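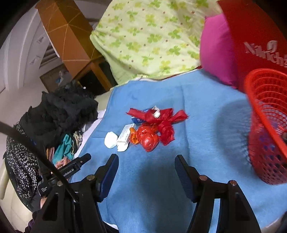

Larysa Lysenko replied that the blanket had only been shedding since its second wash, that she had followed the label both times, and that she wanted to know whether to stop using it or wash it again. Fluff was coming off on dark clothes and nothing else.

Ticket 1572
Product: Medina fleece blanket, light blue, double
Opened: November 20, 2023
Handled by: Szabolcs Bognár, Dolent Home Textiles, aftercare desk
Status at opening: awaiting customer information

Reported fault
Pale fibres transfer to dark cotton and knitwear left on the bed. No visible transfer to the pillowcase or the sheet, though both are light and it would be hard to see. Small pills on the upper side, mostly towards the foot end. Blanket bought in May, washed twice.

Information requested
1. Machine model and programme used for each wash.
2. Detergent, and whether softener was added.
3. What else was in the drum.
4. Drying method.
5. Whether clothes are kept on the blanket during the day.

Information received
Machine is a Korkach 134 front loader. First wash: delicates, 30 degrees, on its own, liquid detergent, no softener. Second wash: mixed load, 30 degrees, with two bath towels and a pair of jeans, softener in the drawer. Dried on a rack the first time and in a tumble dryer on medium the second. Clothes do get put on the bed while the wardrobe is being sorted, sometimes for a day or two.

Assessment
The second wash accounts for most of this. Towels shed loops and lint, and fleece picks them up and holds on to them. Denim roughens the pile. Medium heat in a dryer makes it worse — the fibre tips soften slightly and then catch on each other, which gives the pills. Softener leaves a coating that traps lint against the pile. Part of what is landing on the black clothes is probably towel lint and only part of it blanket.

To tell the two apart, press a strip of clear tape on the blanket, lift it, and stick it to a sheet of black card. Cotton lint looks white and curly. Fleece fibre from this batch looks pale blue and nearly straight. Please do this at the head end and at the foot end and report which is more common.

Steps sent to customer
a. Clear the bed completely. Check for small items, ribbon, foil and bits of tissue before lifting the blanket. Tissue is the one that matters most: a single sheet in the drum will produce the same complaint all over again.
b. Shake the blanket outdoors, both sides.
c. Go over the pile with a rubber glove or a soft clothes brush, in one direction only. Don't use a razor or a pill shaver at this stage.
d. Clean the filter on the washing machine and wipe the door seal. Run the drum empty once on a rinse.
e. Wash the blanket alone at 30 degrees, delicates, half the normal dose of liquid detergent, extra rinse on, no softener. Spin no higher than 800.
f. Dry flat or over a rack. No dryer, no radiator.
g. Repeat the tape test when fully dry.

Customer update, first
Tape test before washing: mostly white and curly at both ends, some blue at the foot. Filter on the machine was full. Asked whether the spin limit was strict, as the Korkach only offers 600 or 1000 on that programme.

Reply
Use 600. It will take longer to dry. Static may be noticeable afterwards in a heated room; drying it away from direct heat helps with that as well.

Customer update, second
Washed as instructed. Tape test after drying: a few blue fibres at the foot end, none at the head, no white. A black cardigan left on it overnight had three or four fibres on it, which she considered normal. Pills still there but no new ones. Asked how to get the existing fluff off the dark clothes without washing everything.

Reply
Lint roller for the flat cottons. For knitwear, a slightly damp hand or a barely damp sponge, stroked downwards, then leave to air. Turn dark items inside out before the next wash and keep them out of any load with towels. If clothes have to be stacked on the bed during sorting, lay an old cotton sheet over the fleece first.

The remaining pills can be taken off with a fabric comb. Work on a flat surface and hold the cloth taut. A shaver is acceptable on the lowest setting, but it thins the pile each time and the guarantee doesn't cover that.

Internal note
Care label on Medina reads "wash with similar colours". It doesn't say "wash separately from towels". Ticket 1792 is the same fault on the Usach throw, same fleece supplier — linked to this one. Wording change requested for both labels. SB

Resolution
Lint transfer from mixed load, aggravated by softener and dryer heat. No material defect found. No replacement issued. Customer content to keep the blanket.

Status: closed. Reopens automatically if the customer replies within 30 days.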